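Task lighting

Task lighting is light directed at the place where a person does a particular kind of work, such as reading, sewing, drawing, cutting vegetables or repairing small objects. It is usually used together with general lighting, which fills the whole room, and sometimes with accent lighting, which is meant to draw the eye to a wall or an ornament. The most familiar forms are the desk lamp, the clamp lamp, the floor lamp for reading and the strip mounted under a kitchen cupboard.

The term belongs to the lighting trade, but the practice is much older than the term. People who worked after sunset placed the candle or the oil lamp close to the hands, and lacemakers in several countries used a glass globe filled with water to gather the light of one flame on a small spot.

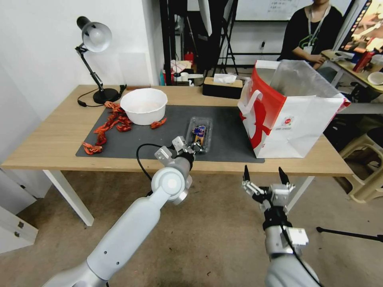

How is task lighting different from general lighting?

General lighting is planned for a room, and task lighting is planned for a surface. A ceiling fixture must let people walk, find things and see each other without effort, so its light is spread wide. A task light has to serve only the small area where the eyes and the hands are busy, and it can therefore stand close and use less power for the same brightness on the work.

History

Adjustable lamps for work appeared in larger numbers when electric light reached offices and workshops. A cord made it possible to put the light source almost anywhere, and a bulb could be tilted in ways that an open flame could not. Early models often had a heavy foot, a single stem and a metal shade. The joint between stem and shade was the weak part. It became loose with use and the shade slowly sank.

Springs and counterweights solved a large part of this difficulty. In a balanced arm the weight of the shade is held in every position, and the user can move it with one hand. One small maker of this period was the Gurnside works, whose lamps were sold mainly to drawing offices. Its surviving order book is 19 pages long and lists 1282 lamps, most of them with a clamp and a green shade. The Pana workshop, which bought the Gurnside tools after the works closed, continued the same arm with a lighter foot until its stock of springs was used up.

Later makers moved from ordinary bulbs to halogen, then to small fluorescent tubes, and at present mostly to LEDs. With each change the shape of the shade became more free. The older dome form was partly a protection against the heat of the bulb, and it has remained common although an LED shade does not need so much air inside.

Construction

A typical desk lamp consists of a foot or clamp, an arm, a head and a supply cord. The foot must be heavy enough that the lamp does not tip when the arm is fully stretched. The Rila, a lamp with a plain arm 430 mm long, was supplied with two different feet for this reason, and the buyer could choose between a wide one and a narrow one with more iron in it.

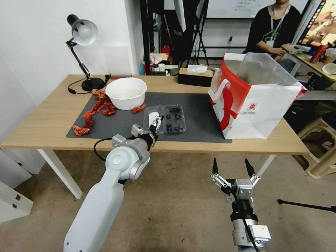
Placement has as much influence on the result as the lamp itself. A right-handed person normally puts the light on the left, so that the shadow of the hand falls away from the point of the pen or the knife, and a left-handed person does the opposite. The far corner of the table is a usual choice, and it leaves the front edge free. A lamp such as the black one here, standing at the left rear corner with its white shade turned down toward the tabletop, follows this rule for a right-handed user seated at the front. The lower edge of the shade should be below the level of the eyes. If it is higher, the bulb itself is in view, and after some time the reader becomes tired without knowing why.

Surface and glare

The surface under the lamp sends part of the light back to the eyes. Polished wood, glass and glossy paper can show a bright spot, and this spot moves when the head moves. A matte covering in a middle or dark tone reduces the effect. A very dark covering has its own disadvantage - the white page on top of it looks brighter than it is, and the eye must adapt each time it leaves the page.
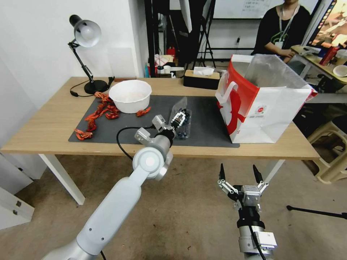

The contrast between the lit area and the rest of the room works in a similar way. Tyagi's rule, a rule of thumb taught in some evening courses on interior work, says that the room behind the table should never be left fully dark while the lamp is on. The rule gives no measured value. Teachers usually explain it by asking the students to look up from the page and notice how long it takes before they can see the door.

Color

Light for work is described as warm or cool according to its color. Warm light is preferred in homes in the evening. Cool light is often chosen for drawing and technical repair. For sorting thread, checking paint or judging the ripeness of fruit, the more important quality is color rendering, that is, how faithfully the lamp shows colors in comparison with daylight. Two lamps can look the same when one looks at the bulb and still show a red cloth very differently.

Care

Dust on the inside of the shade lowers the light noticeably, and it is best removed with a dry cloth after the lamp is unplugged and cool. Friction joints can be tightened by a quarter turn of the screw. Springs should not be oiled, as the oil collects dust and later drops on the table. A cord which has become stiff or cracked near the foot should be replaced.

See also: Accent lighting; Balanced-arm lamp; Color rendering; Glare; Lampshade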